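I have moved to Plestirholm, and since the encyclopedia entry on it runs to two sentences, I'm doing a thread. Administrative geography ahead. Mute accordingly.

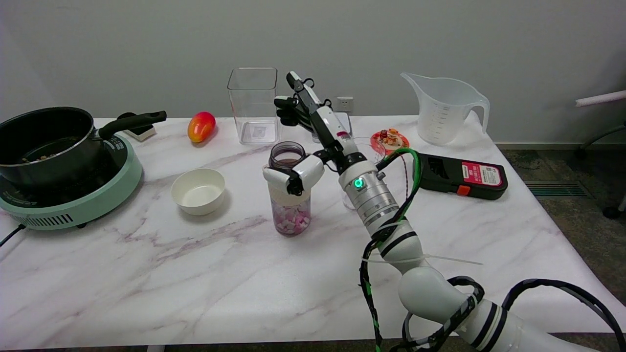

Marshmallows, pink and white, in a water bottle. Marble underneath.

Okay. Plestirholm is a town. It is also a district. It is also a sub-district inside the district. All three have the same name, different borders and separate parking permits. I have two of the permits and got my ticket in the third.

The town proper is on the east bank of the river. The district covers both banks and then keeps going north until it hits hills. Population of the northern half, according to the sign as you drive in: 342. The sign is older than my car, so make of that what you will.

The river is called the Antal. The valley is also called the Antal, and so is the bus company. If someone says "the Antal is late" in March they could mean the thaw.

Next door to the west is Leltimano, which used to be part of Plestirholm district and left. People here say Leltimano was let go. People in Leltimano say they walked out. The paperwork calls it a "boundary adjustment" and takes up most of a shelf at the town library.

What Leltimano got in the adjustment: the train station. What Plestirholm kept: the station parking lot. You park in one jurisdiction, walk 100 yards, and board in another. The stairs between them belong to the county, and they get shoveled like it.

The station is still named Plestirholm West. Leltimano has asked to change it. Plestirholm says it would love to discuss this at a future date, and has been saying so since before I was born.

South of town is Melwood, which is a township, except on the tax bill, where it's a village, except for garbage pickup, where it's us. Melwood has one main street and a very good bakery. I'm told it has no opinion on the station.

I asked Jocelyn Villanueva at the library desk which of these I legally live in. She got out a map. She got out a second map. Then she asked which side of my street I was on, and I said "the left," and she asked facing which way, and we both sat down.

Final answer: I live in the sub-district of Plestirholm, the district of Plestirholm, and not the town of Plestirholm. The town line goes down the middle of the road. My neighbor across the street can vote for mayor. I can vote for the guy in charge of culverts.

The guy in charge of culverts is Benedek Takács and I have to say the culverts are immaculate.

A few of you are asking about the name. The "holm" part is supposed to mean an island. There's no island. There's a gravel bar that shows up in August with a shopping cart on it. I've heard two explanations for the "Plestir" part and both came from people who were trying to sell me firewood.

Climate: damp, then cold, then damp. The hills get the snow, the town gets what used to be snow. Leltimano gets the sun in the afternoon, and yes, people bring that up too.

Economy: a sawmill, a place that makes gaskets, the county offices, the bakery (see Melwood). Most people with a commute take the train from Plestirholm West, in Leltimano.

Correction, I've had a message. The gasket place is in Melwood. The gasket place's loading dock is in Plestirholm. I regret the error and I'm starting to see how the shelf at the library got so full.

Off to the county office Monday to give back one of the permits. If anyone knows which county office, there are two – both on Antal Street, which is not the same street.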